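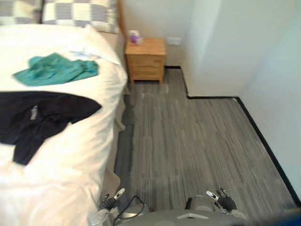

Brukaro Bedroom Set, data card

Last edited January 19, 2019. Maintainer: Neelam Jaiswal. Collection lead: Ashok Grewal.

Summary

Brukaro is a set of 2,439 short episodes recorded by a two-armed mobile robot working in furnished bedrooms. It was built to test one question: does a policy that picks clothing off a bed get better when it also sees the approach to the bed, or are the last few moments before the grasp enough? Each episode has head camera video, joint states for both arms, gripper commands and a one-line task instruction.

What is in an episode

An episode starts with the robot stopped near a bed and ends when the operator presses the end key. Clothing and cloths are left on the bedding in whatever shape they land in. We did not fold or smooth them first. The instruction names one item and one place to put it, for example "put the teal cloth on the nightstand." Other items may be on the bed at the same time, and they are not labeled.

There are five task types: pick, pick and place, push aside, spread, and drive to bed. The last one has no grasp in it and was added in June after Dinesh Tyagi found that the early policies stopped too far from the mattress.

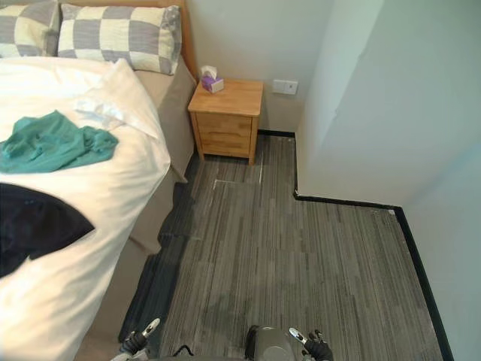

Can I use the head camera video without the joint states?
The video is stored in its own folder and loads separately, and the loader skips joint states if you set joints to off.

Splits

train: all episodes not listed below
val: 300 episodes, same rooms as train
test: rooms held out completely, no shared bedding

Please report test numbers only. The val rooms are too close to the training rooms to say much, and scores on val run well above scores on test for every model we tried.

Baselines

Two policies come with the release. Kikier takes a single head camera view and predicts the next arm motion. Amini takes a window of 7 views, spaced evenly back in time, and is otherwise the same network. Both were trained by Pramila Rawat on the same split with the same settings.

Amini did better on pick and place and on drive to bed. On plain pick the two were too close to separate. On spread, Kikier was slightly ahead – we do not have a good explanation and would like to hear from anyone who repeats the run.

Known problems

Dark garments on white bedding often lose their fold detail in the video. Depth was not recorded.

The grippers are in view at the bottom for much of the approach. A model can learn to read arm position from them, so masking that area is worth trying as a check.

Success labels were entered by the operator. Mamta Maurya went back over the test labels by hand. The train labels have not been reviewed.

Loading

Unpack the archive, then point the Winer loader at the top folder. It reads index.csv and returns episodes in recording order unless shuffle is on. Older copies of Winer expect the instruction text in a separate file and will fail with a missing key error.

Changes

1.1 – drive to bed episodes added, index rebuilt
1.0 – first release, four task types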